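Towel Folders Wanted (Paid, Seated if You Prefer)

Posted 6 August 2024 by the Prarudley Household Handwork Study

Do you fold towels? Do you have opinions about how other people fold towels? Have those opinions ever ended a pleasant evening? We would like to meet you, and we will pay you for it.

We're looking for adults to come to our rooms above the Oberholzer building in Mistton and fold laundry at a table while we take notes. The study is about how ordinary people handle cloth: where they grab it first, when they stop to smooth it, and at what point they decide a corner is good enough and move on with their lives. Some of you never decide that. You are especially welcome.

What you'll do

Each session lasts two hours, with a break in the middle and coffee of a quality we won't defend. You'll be given towels, one at a time, and asked to fold them the way you do at home. After the break we'll ask you to fold them somebody else's way, following a printed card. Most people find the second half harder and quite a few take it personally. In February we had a lively disagreement over whether thirds are a legitimate fold for a bath towel, and it carried on down the stairs.

You'll also fill in a short form on who taught you to fold. "My mother, under protest" is an acceptable answer and we already have plenty of it.

Who we're looking for

Anyone over 21 who can stand or sit at a table for the length of a session. We'd like a mix of people who have folded for a living (hotels, gyms, hair salons, hospitals) and people who keep everything on a chair. Left-handed folders are in short supply, so please mention it in your email.

You don't need experience. You don't need to be neat. If your linen closet can only be closed with a shoulder, put that in your email too.

We can't take people who are sensitive to laundry detergent or who took part in the Drollavach sheet study, where everyone was trained to do fitted sheets a certain way and has never been the same.

What we pay

You'll get $742 for the full set of 8 sessions, paid in two halves, the first after session four. Parking behind the building is free. Please don't park in front of the bakery, whose owner also has opinions.

The table and the towel

The work table is white, with plain gray behind it. Towels are terry cloth, and the sage green one is where most people begin. It's thick enough to hold a crease and stubborn enough at the corners to show us what you do when a fold bunches up. You may sigh at it. We make a note of sighs. 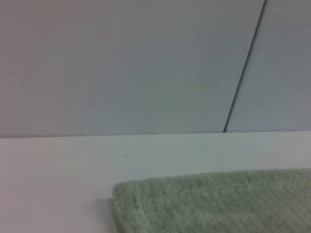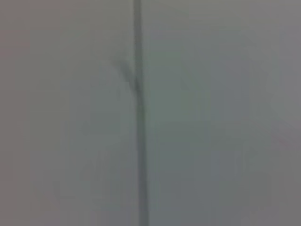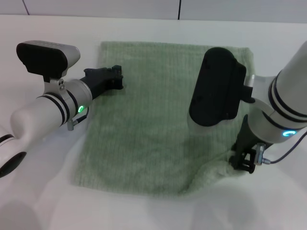

How to apply

Send an email with your name, a daytime phone number, and a paragraph describing how you fold a bath towel, start to finish. Please don't look it up first. Elínborg Eskildsen reads every one of these and can spot a borrowed paragraph by the second sentence.

If we think you'd be a good fit, she'll call to set up a trial visit of half an hour. The trial is paid separately and involves six towels. There is no pass mark, though people keep asking for one.

Before you come

Wear sleeves that push up easily, and leave bracelets and large rings at home, as terry loops catch on everything. Skip the hand cream that morning. Long hair should be tied back. You're welcome to bring your own music as long as you're ready to hear what the next person thinks of it.

The stairs are steep, but there's an elevator at the side entrance if you ring first. It is slow. Allow for that.

Questions

Gunhild Hafþórsson runs the study and will answer anything about scheduling, payment, or access. She won't tell you the correct way to fold a towel until your last session is over, and even then she'll want to see yours first.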